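Readers wanted for our Friday evening Psalms group in Clirnley

We are looking for a few more people to read aloud at our Friday evening gatherings, which begin again in April at the chapel hall on Kang Street, Clirnley. We meet at 7 and usually finish before nine, though the tea has been known to keep us a good while longer!

You don't need a trained voice, and you don't need to belong to any particular church. Some of us grew up with the Psalms and some came to them late — one of our most faithful readers had never opened the book before she was sixty. All we ask is that you look over your passage at home during the week, and let us know if you can't come.
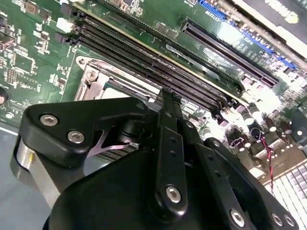 We hope to find 12 readers in all, so that each person's turn comes round often enough to be enjoyed and seldom enough to be manageable. We shall take the longer Psalms in parts, and readers in Welsh, Mandarin or any other language you pray in are very welcome indeed.

There is no pay, I'm afraid, but we can help with bus fares, and large-print copies are kept in the hall. If you would like to come along and simply listen first, please do.

To put your name down, or just to ask a question, speak to Yufang Xia after the morning service or leave a note in the hall letterbox.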